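The Flowered Table: a small gallery

Welcome, and thank you for stopping by! If you have followed the earlier galleries on this site (the sewing shelf, the hall cupboard, the famous drawer of keys) you will know that I have a soft spot for the small corners of a home, the ones that never get into anybody's photo album and yet are where we put things down twenty times a day. My friend Rosalind Szabo got me started on it. She wrote to me one November to ask how other people keep their bits and pieces together, and I went looking for an answer and never quite came back.

So now there are 247 pictures in the collection, from kitchens and bedrooms and one very nice laundry room, and I add to it when I have a free evening and a pot of tea. Tonight it is the turn of a little table with a flowered cloth, which I liked the moment I saw it. I have grouped things by what they are for, more or less, though I'll admit the groups wander a bit. Click through slowly if you have the time – there's no hurry at all.

The storage box

I have always believed in a box without a lid. You can toss things in from where you're standing, and you can find them again without moving anything (my mother kept lids on everything, and we spent half my childhood looking for the scissors). A pale yellow one with cartoons on it is cheerful enough to leave out in the open, too, and I think it goes very sweetly with the flowers on the cloth. 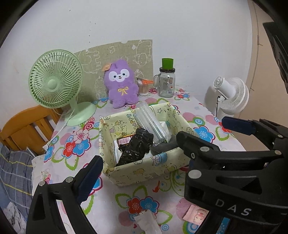 The box with its odds and ends in it, a wrapped snack bar and a crumpled black bag among them, and the purple plush with its yellow bow keeping watch from behind. I do love that mint-green fan.
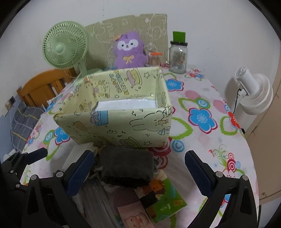

The same corner with the box empty, so you can see right down to the shiny white bottom. There's a rabbit on the front, lying on its side, and a blue gift with a pink bow, and I could look at those little drawings all afternoon.

Notes for your own table

Several of you have asked me for more than pictures, so I'm adding a few thoughts at the end of each gallery from now on, and you can take them or leave them.

Start with the cloth. A printed one with plenty of color forgives a great deal, crumbs and tea rings included, and it makes even a plain table look as if somebody was expecting company. I have four of them that I rotate, and the oldest has been mended so often that there's nearly more thread in it than cloth.

Empty the box all the way now and then, and wipe the bottom before you put anything back. I do mine when the kettle is on. Snacks go to the kitchen, bags get folded or thrown out, and whatever I can't name goes into an envelope by the door for a month.

Keep cotton swabs standing up in something clear – a small cup will do nicely – and put them toward the back, where a sleeve won't catch them. Mason-jar mugs are handy for pens as well, if you have one you no longer drink from.

And leave room for something soft or silly. Oldřich Tichý sent me a long and lovely letter on this very point after the hall cupboard gallery, and he has a knitted owl on his writing desk that I hope to show you soon, if he ever gets the film developed!

Next in the series

The windowsill at Rosalind's, with the geraniums and all 428 of her buttons (she has sorted them by color, and I am told the blues took a whole weekend). If you have a corner you'd like to share, the address is on the contact page, and I answer everybody, a little slowly.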